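## Autoclismo que não pára de correr depois da descarga

**brendik_47**

Boa noite a todos. Mudei-me em setembro para um apartamento com uma sanita de caixa acoplada, e desde então vivo ao som de um riacho. Puxo o manípulo, a caixa esvazia, enche, e continua a pingar lá dentro com grande dedicação. Se levantar o manípulo com o dedo, às vezes pára. Às vezes não.

O senhorio diz que «é feitio». A conta da água veio em 419 euros, somados os meses em atraso, e começo a achar o feitio caro.

Já fechei e abri a torneira de segurança, já limpei a bóia com vinagre. Troco o mecanismo todo ou há coisa mais barata a tentar primeiro?
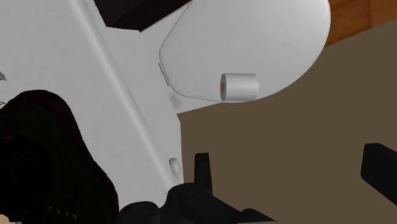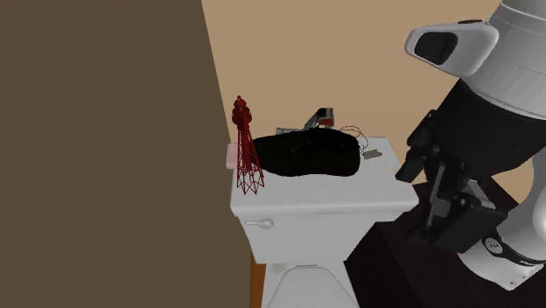 *Na segunda: caixa de tampo plano, manípulo branco à frente, do lado esquerdo.*

**Nomgate**

Troca tudo. Eu troquei e ficou bom.

**dubey.canalizações**

Calma com o «troca tudo». Se pára quando mexes no manípulo, nove em dez é a corrente presa ou o vedante do fundo já ressequido. Faz isto por ordem:

1. Deita umas gotas de corante alimentar na caixa e espera cerca de 47 minutos sem usar. Se a cor aparecer na sanita, é o vedante.
2. Vê a folga da corrente. Uns 5 mm chegam; esticada, nunca deixa a válvula assentar.
3. Confirma que a água fica abaixo do tubo de descarga de segurança. Se lhe passa por cima, baixa a bóia.

O vedante custa 4 euros em qualquer drogaria. Leva o velho contigo, que os diâmetros são uma lotaria e o senhor do balcão vai perguntar a marca com ar de quem já sabe que não sabes.

E guarda o talão para o senhorio.

**brendik_47**

Era a corrente, enrolada no braço da bóia. O riacho secou. Agora ouço o frigorífico.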